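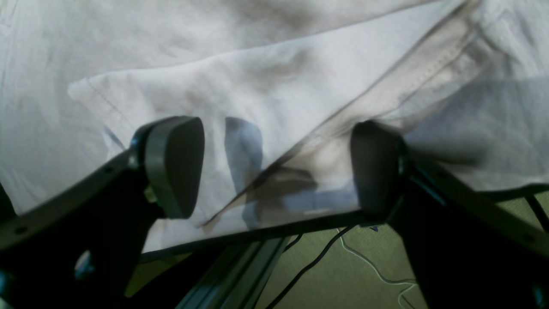
I have been thinking a good deal lately about how few clothes a person needs, and how long it took me to find out. I am not a minimalist by nature. My mother kept buttons in coffee cans (sorted, mind you), and I came into adulthood believing that an extra sweater was a kind of savings account.

Then last February we moved from a big drafty house in Platmont to an apartment over the old Flellen bakery, 900 square feet with one closet in the bedroom and another in the hall that the water heater had already claimed. I sat down on a box marked SUMMER and felt a little sick at how many other boxes were marked the same way.

What I want to argue for is the plain, well-made, slightly dull garment. I know that is hardly a battle cry! But I believe we have let ourselves be talked into treating clothes as news, something that goes stale by the end of the month, when for most of history a shirt was closer to a piece of furniture. You chose it with care, you looked after it, and when the elbows went you cut it up for dusting.

When I moved, I kept 16 tops. I gave the rest to the church sale, and I can tell you that in all the months after that I missed precisely one of them, a green corduroy thing with a torn pocket that I still think about when the weather turns.
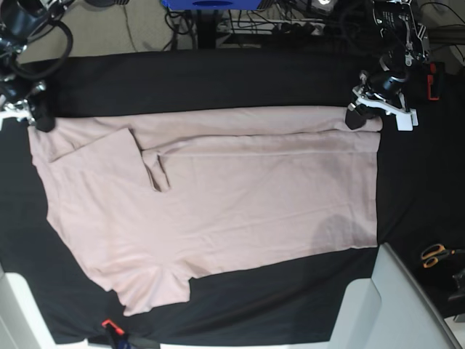
A light pink T-shirt, partly folded.

Now, people will say that good basics cost too much, and they have a point. There is a store called Brideo out by the highway where you can get a T-shirt for 7 dollars, and when my kids were small I was grateful for every one of them. I would never scold a young family for shopping there. My quarrel is with those of us who could buy one decent shirt and buy five poor ones anyway, and then complain that nothing lasts. I did it for years. I had a whole drawer of things from Brideo that twisted at the side seams, and I kept them out of guilt, the way you keep a bad casserole in the freezer.
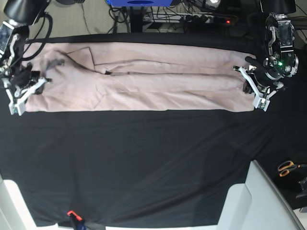 Looking After What You Have

The other half of it is care, and here I am afraid I turn into my mother. Wash things in cool water. Skip the dryer when you can stand to. Learn to sew a hem, even badly, or find someone like the lady at Cirillo Alterations, who took up three pairs of pants for me and sent me home with a lecture about wire hangers that I richly deserved.

I still go into stores and pick things up, and sometimes I stand there quite a while with a sleeve in my hand. Mostly I put it back. If I ever see that green corduroy again, though, I'm buying it.

Contact | Copyright, all rights reserved | Back to top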